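Helpers wanted - robot arm build, Clultmont shared workshop

Posted June 2020

Looking for two people, maybe three, to help finish a home-built picking arm. Unpaid, sorry, but dinner is on me on build nights and you get a say in how it all goes together. Project is called Jodura. Been at it on and off since last September, mostly solo, and it has outgrown one pair of hands.

Where it's at: base and shoulder done, elbow done twice, wrist has a camera on it and the gripper opens and closes when told. Mostly. Printed parts throughout, 324 hours of printing so far and I still need to redo the forearm covers in something that doesnt sag. Control software runs on an old desktop. Budget for the rest of the build is $68, so we are scrounging.

Right now it's grasping soft stuff. Hard blocks were easy, plush toys are not. Floppy bodies, tassels, fabric that folds over itself. Evening sessions at the big grey table by the windows.

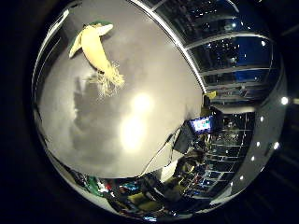 Do I need to have built a robot before?
Any hands-on background will do: bikes, sewing machines, car stereos, model trains. If you can solder a connector and read a wiring sketch you're already useful, and the rest can be picked up at the bench.

What I'm after:

Someone for wiring. The harness through the elbow needs replacing, current one is too short and rubs.

Someone comfortable with Python, or willing to get there. Camera calibration is half done and I keep putting it off.

Someone to run grasp trials. Place the toy, start the run, write down the result, do it again. 20 runs a session. Patience more important than skill here. Would suit a student.

Time: two evenings a month, more if you like. Sessions start after tea and wrap up by 10. Bring closed shoes, tie long hair back. Emergency stop gets tested before anything moves, no exceptions.

Must be 18 or over, or come with a parent. Workshop sign-in rules apply, spacing at the benches as posted on the door. Four people max at our end of the room.

Not needed: resumes, cover letters, your own tools. Would be nice: a spare 24 V supply, a set of metric taps, anyone with a lathe at home who owes the world a favour.

To put your hand up, leave a note in the Nambiar tray at the front desk or reply thru the Urnine noticeboard. Say which job you want and which evenings you're free. I'll get back to everyone, might take a week.

Ravindran Pai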